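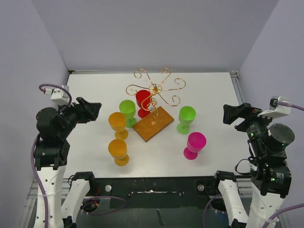 *Fig. 1. The Griltero cell with the stemware rack and six plastic goblets. Nothing on the rack.*

## Project Tang: hanging goblets with two arms

Saturday, March 13, 2021

Our task for the semester sounded like something a waiter does while thinking about lunch: take a goblet by the stem, turn it over, slide the foot onto a wire arm. Repeat for all six. We picked it over block stacking because block stacking looked too easy, a decision we have had time to review.

### What we did

We recorded 176 demonstrations by teleoperation and trained one policy for both arms. The first version liked the wire curls a lot more than the goblets and kept trying to grasp them. Turning the base to a different angle before each run helped – the policy had been memorizing where the rack stood.

### Results

Over 100 test runs, the arms hung all six goblets in 7. Most failures came at the handover, when one gripper let go a little before the other had hold. Plastic goblets bounce well.

### Still to do

- Slow down the handover
- More demonstrations with the rack turned toward the left arm
- Retie the cables before the July demo
- Return the Wellis rack we bent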